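How a Robot Practices Inside a Computer

If you want to get good at catching a ball, you practice. Robots that learn have to practice too. The trouble is that a real robot arm is slow, costs a lot of money, and can break things when it makes a mistake.

So researchers often let the robot practice in a simulation first. A simulation is a copy of the world made by a computer, a bit like a video game. The team on the Lambrakis project built one called Runik. It has a table, some large objects, and a robot hand called a gripper. A gripper has two fingers that can close on something and hold it.

What does the robot see?

The robot gets pictures from a pretend camera that looks out past its own fingers. It has to use these pictures to decide where to move next. Some are easy to understand. Others are harder, like when the gripper is very close to something big and there is not much else to look at.

In the picture, the gray fingers are at the bottom. The brown area is the table, and the blue-green area on the right is one side of a large object. Past the edge of the table everything is black. 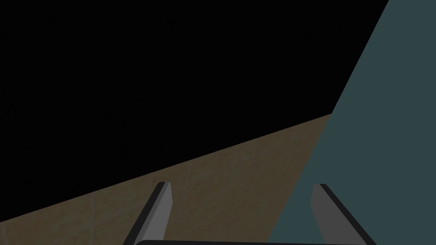

How does it learn?

At first, the robot moves in ways that make no sense. The computer gives it a point when it does the job and no points when it doesn't. After each try, the program changes a little, so that moves that earned points become more likely. This is called reinforcement learning.

What did the researchers find?

The team trained two programs. One always practiced with the same colors. The other got new colors on every try. Then both programs were given 100 tests with colors they had never seen. The second program finished more of the tests than the first.

The researchers think the second program learned to pay attention to shapes and edges. They still want to find out if it works as well on a real robot. Those tests are planned for August.

Words to know

Gripper: a robot's hand.
Simulation: a copy of something, made by a computer.
Reinforcement learning: learning by trying and getting points.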